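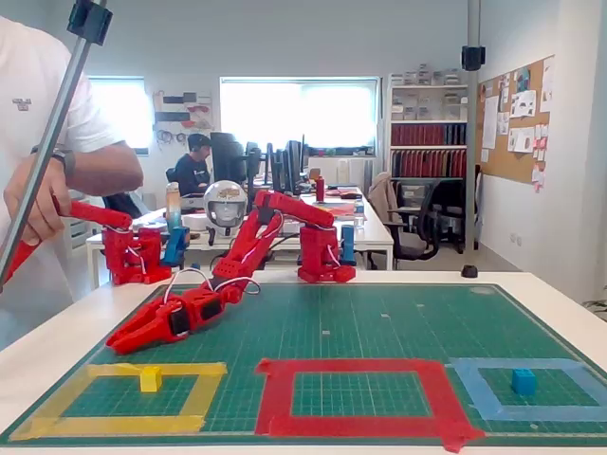 ## About the Inley bench

Stovorby is a small workshop that builds, lends out and repairs table-top robot arms for colleges and research groups. Most of our work passes over one bench, which we call Inley. It has two red printed arms at the back, a green cutting mat in front of them and taped squares in yellow, red and light blue. New operators learn to sort small bricks by colour on it, and we use the same job to find out whether an arm is fit to go back to its owner.

Wael Benkirane and Smaranda Mocanu set the bench up and Kadir Saraç looks after the printed parts. We started in June with one arm and a borrowed desk.

### How we set it up

The bases are fixed near the back edge of the mat before anything else is done. Each joint is then moved by hand to its middle position and the servo is zeroed there. After that we run the arm through 37 set poses with the gripper empty and write down any joint that lags or buzzes. The mat's grid makes it easy to see whether the fingertips come back to the same line.

The tape goes down last. We lay it by eye along the grid and replace it when the corners lift. Old tape comes off slowly, pulled back flat on itself, so the mat stays put.

### How we look after it

Every 300 runs we tighten the horn screws, check the cables where they loop past the wrist and look over the finger joints for cracks. A cable that has gone stiff is changed the same day. Servos are logged by number, and the log currently lists 59, including the ones in the spares drawer. Gripper fingers are printed in batches on the machine we call Navarro.
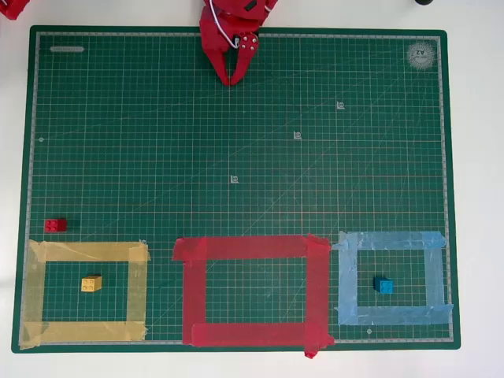 Edivaldo Damasceno wrote to us after his group's arm came home that the zeroing sheet was the most useful thing in the box, and asked for the cable check to be added to it. We have done that, and the new sheet goes out with every repair.

### Sending us an arm

Pack the arm folded, with the gripper closed and the power supply in a separate bag. Put a note in with the fault and the joint it affects. Repairs take up to 111 hours of bench time for a full rebuild, and far less for a servo swap. Piret Rätsep handles bookings and will send you a label for the Wesel depot.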